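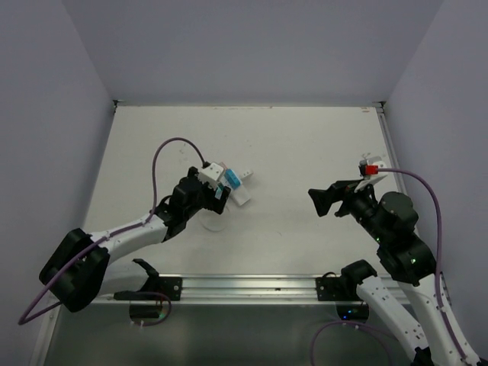
*Clirnstead, October*

**1/** Sorting out plugs on the white table. A cube adapter turns one outlet into several, and the usual problem is fit: a bulky plug on one face can block the next.

**2/** Method: biggest body first, then turn the cube and fill whichever face still has clearance. Blue one goes where there is room below it.

## 3/ Three plugs in 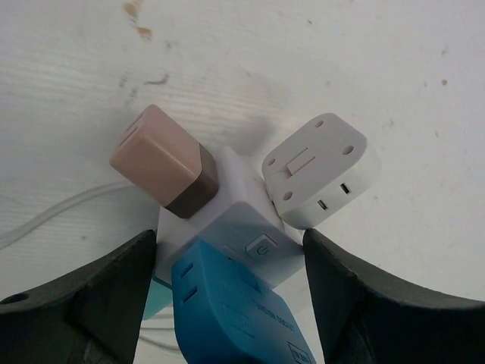 ## 4/ Notes

- The pinkish-beige block with the brown band takes the upper left. The squarish white one leans partly against the cube.
- The power button is on the same side as the blue plug - keep it reachable.
- Add up the loads before you fill a cube. Ours, from Postcombe, gets 400 watts at most.
- Léonie Masson asked if one cube can feed another. No. Wall outlet only.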